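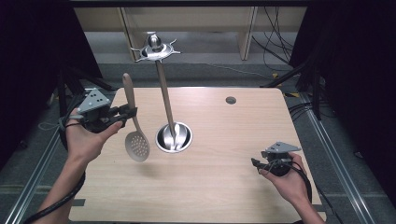 Handheld gripper demos: is 80 enough for a utensil task?
Posted 14 December 2025 by cilon_ekau
Filed under: Robot Learning > Imitation > Data

I'm training a policy on human demos recorded with two handheld grippers, putting utensils in a round steel holder. With 80 demos it does fine on wooden spoons and treats the slotted one as a personal insult. It lets go a bit before the rim, every time. More demos, or is something else broken?

2 answers

Rondonuwu
Check your gripper width labels before you record anything. We had 400 demos and the same early release. The width signal lagged the wrist pose by 45 ms, so the policy had faithfully learned our bug. Fixing the sync and retraining on the same data got us most of the way. After that, vary the grasp point along the handle. Everybody grabs the slotted spoon in one favorite spot and then wonders why the policy has a favorite spot.

ulteck_bench
just get 500. worked for me, different task though (folding)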